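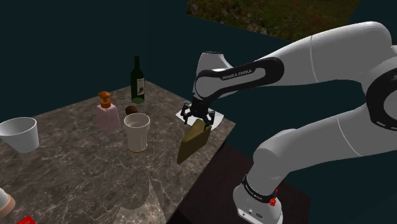 Kahsay is a commercial simulation package for tabletop robot manipulation, developed and sold by Claltthorpe. It supplies rendered household rooms, a library of everyday objects and a set of pick-and-place tasks, and is used mainly to test control software before it is run on a physical arm. The package was designed by Driss Filali as a successor to Vamidum, an earlier product that offered only plain gray surfaces and primitive shapes.

Scenes and tasks

Each scene combines a room, a work surface, an arm and a selection of objects. Wall color, surface finish and lighting can be changed separately, and the same task can be repeated under different settings. The object library holds over 2,000 models, including cups, plates, bottles and simple solid blocks. Tasks are defined by a start layout and a goal condition, and a run ends when the goal is met or after 60 seconds of simulated time.

The standard kitchen scenes use stone countertops with the arm mounted on a separate base behind or beside the counter. Views can be rendered from several camera positions, and a wedge-shaped block, for instance, may look quite different from one view to the next.

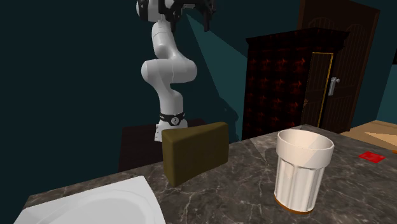 Does Kahsay need a physical robot?
A physical robot is not required, as all tasks run in software - a hardware connection is sold separately under the name Ilano.

Licensing

The package is sold in 3 editions, which differ in the number of scenes and in the support offered. The basic edition contains 19 scenes and is limited to one workstation. Hélène Ouellet, who reviewed the package for a trade newsletter in June, praised the lighting controls but found the task editor slow and its manual incomplete.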